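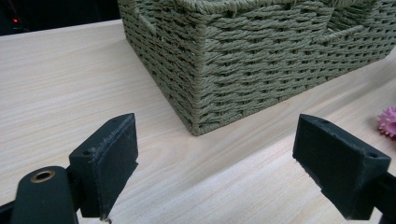

To: home-storage list
Subject: Re: Paper rope baskets for the toy shelf, do they keep the shape?

Hello everybody,

I am answering the message from Monday about the woven baskets. I quote it first, so that those who get only the digest can follow.

> Dear list,
>
> We have in the living room an open shelf with toys on it, and I am
> tired of the plastic boxes. They are loud and they have sharp
> corners. In Surkorville, in the Hubáček shop, I saw baskets of
> twisted paper rope, with a hole on the side for the hand. They look
> very nice but I am afraid of three things.
>
> 1. Do the walls bend outwards after some months?
> 2. What do you do when something sticky gets on the rope?
> 3. Is it possible to see what is inside, or must the child turn
> everything out on the floor each time?
>
> My shelf is 40 cm deep. I would like to use the same basket in every
> place of the shelf, if this makes sense. Also I don't know which
> colour to take. They had natural, grey and a dark green.
>
> Thank you for any experience, also bad experience.

We have used such baskets at home for more than one year, so I have a little of both kinds. Ours is olive green, rectangular and quite tightly woven. I bought it also at Hubáček, where the label said Jarano, but I do not know if this is the maker or only the name of the colour series.

About the walls. I would say it depends on how you carry it. The long walls of our first basket became a little round in the middle after the winter, and this was my fault, I had filled it with wooden blocks up to the rim and pulled it from the shelf by one opening only. Now I keep soft toys in this type of basket and the blocks are in a drawer. The corners are the strong part. When you are in the shop, put your hand on a corner and press down gently. If the corner stays upright, the basket is good. If it leans to one side, take another one from the pile, they are not all the same.

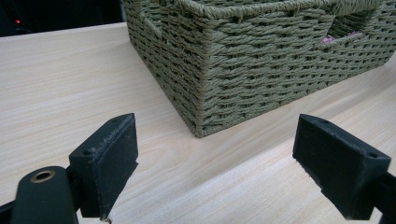
Please also look at the openings for the hands. The rope should be bound well around the edge of the opening, because the fingers go there every day and a loose end gets longer very quickly. On a cheaper basket that I had before (it was from Flurari, ordered by post) one end came out in the second week. I pushed it back with a crochet needle and a drop of white glue and it held, but I was not happy to repair a new thing.

About the weight. I put ours on the kitchen scale and it shows 371 g when empty. My daughter can carry it with both hands when there are soft things inside. A plastic box of the same size was lighter, but it fell down more often.

About the sticky things. Paper rope does not like water. I wrote to this list in February about juice, and several people advised me to dry the basket on its side near an open window, not on the radiator. I did so and it was fine, only one place on the bottom stayed darker. For dust I use an old toothbrush, always along the rows and never across.

You asked if one can see inside. Through the openings you see a bit, for example if there is something pink near the opening you will notice it. It is not enough for a full basket. In our home the solution is to have fewer toys in each basket, so that the bottom can be seen from above. I know this sounds too simple. But I tried labels, I tried small drawings on a card, and the child looked at them with interest and then turned out everything anyway.

How we sort it in the evening, if this is useful for you:

1. I take the basket from the shelf and put it on the table, on the side which is far from the child's chair. On the floor it is quickly used as a seat.

2. Everything comes out. I turn the basket over above the sink and tap the bottom. You would be surprised how many crumbs go into the rope.

3. Big soft toys go back first, one by one, and they should lie loosely. If I must press the toy down, then it belongs to another basket.

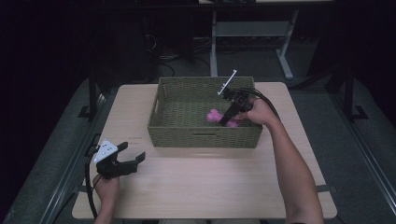

4. Small and flat things (cards, ribbons, the doll's clothes) go into a cotton bag, and the bag goes in last. Before I had the bag, these things went always under the big toys and we searched for them each morning.

5. The basket goes back on the shelf with the long side to the front. With a shelf of 40 cm you must check if the rim does not stand over the edge. Ours fits, but only without the strip of felt that I had glued at the back.

About the colour. I was also not sure, and the grey one was cheaper by a small amount. I took green in the end and I do not regret it. On light wood it looks calm, and bright toys are easy to find against it. The natural colour is pretty too, but my neighbour has it and says that every spot from a felt pen stays visible.
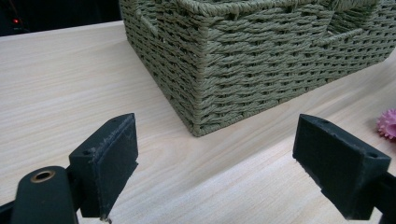 The green basket on the light table top, the openings are up near the rim.

Your last question was if it makes sense to take the same basket for every place. I would buy one, use it for one month, and only then buy the others. The shop had many in the pile when I was there, so I do not think they will be finished soon. For the prices, I paid 244 for the large one, and the small one was 88. The small one we use for hair clips and it is really too small for toys, even though the label shows a teddy bear in it.

One thing I would like to ask back. Has anybody put a lining in such a basket? I have some old pillow cases and I was thinking to sew a simple bag with a drawstring that folds over the rim. My worry is that it will cover the openings for the hands, and then the basket will be carried by the rim, which I would like to avoid. Perhaps two buttonholes in the right place would help, but I have no pattern and I am slow with buttonholes. If somebody has measurements, also from a different basket, I would be grateful.

With kind greetings,
a reader from the Surkorville side of the river

Recent threads on this list
Re: Drying a paper basket after juice
Felt strips on shelves, which glue?
Wooden blocks: drawer or box?
Flurari orders by post, long delivery
Re: Re: Labels for children who cannot read yet
Moving the list archive, please read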